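Search this site Search Go

Flirbridge used car dealer changes its warranty rules after complaints

By Suryani Rondonuwu
May, Motoring

A used car dealer in Flirbridge has changed the conditions of its warranty after several buyers complained that they could not get repairs paid. Pakska, which sells second-hand cars from its yard on the Kaltaretti road, says the new conditions are valid for every car sold from this month.

Until now the warranty covered the engine and the gearbox only, and the buyer had to bring the car back to the yard for any inspection. If the car could not be driven, the buyer had to pay for the transport. Some customers who live outside the town told this newspaper that the transport was more expensive than the repair itself.

Under the new conditions, the cover lasts 6 months and includes also the starter motor, the alternator and the steering pump. Brakes, tyres, batteries and the clutch are still excluded. The transport to the yard will be free one time during the warranty period, within the limits of the district. For a second breakdown, the buyer pays again.
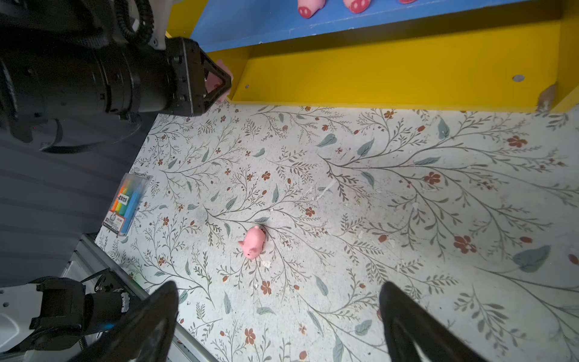 Suryani Rondonuwu was told by one buyer that the change comes too late for those who bought in the winter. He had a bill of 1388 for a new alternator on a Lumenta estate, and the dealer answered that electrical parts were his own risk. He would like the new conditions to be used for all cars which are still inside the old period, and he has written to Pakska to ask for this. He did not receive an answer yet.

The dealer confirmed that the old contracts stay as they are. In a written reply, the sales office said that each contract was explained at the time of signing and that the price of the cars was calculated with the old cover. It added that it will look at "difficult cases" one by one — but it did not say what makes a case difficult, or who will decide.

The company also changes how it shows its prices. Many buyers complained that the price on the windscreen was different from the price on the website, sometimes by a preparation fee which appeared only on the last page of the papers. From now on this fee must be inside the advertised price. The dealer will also put the service history of each car in the window, together with the number of previous owners and the date of the last technical inspection.

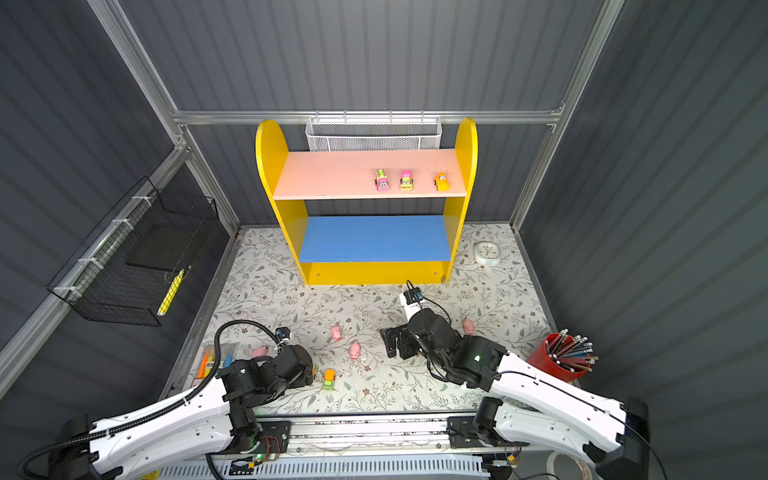
Small cars are still the strongest part of the market in Flirbridge, and it is here that most of the complaints came from. A first car is often bought by young drivers or by parents who need a second vehicle, and they do not always read the warranty to the end. The sales office says it sells a small hatchback faster than any other type, and that colour matters to customers more than one would think. At the yard the choice is mostly grey, white and black, and a buyer who wants something like the three toy cars on the pink shelf, one of them pink with green windows, will probably have to wait a long time or pay for new paint. A bright colour does not change the warranty, but paint work done after the sale is not covered.

Buyers who are not satisfied have up to 2 weeks after the delivery to report a fault which was not mentioned in the papers. The report must be made in writing, and it is recommended to keep a copy and to take photographs of the fault and of the mileage on the dashboard. A telephone call is not enough, the dealer says.

The new contract can be read at the sales office before signing. The yard is open until 6 in the evening and test drives must be booked in the morning.

Last updated: May, 4.20 pm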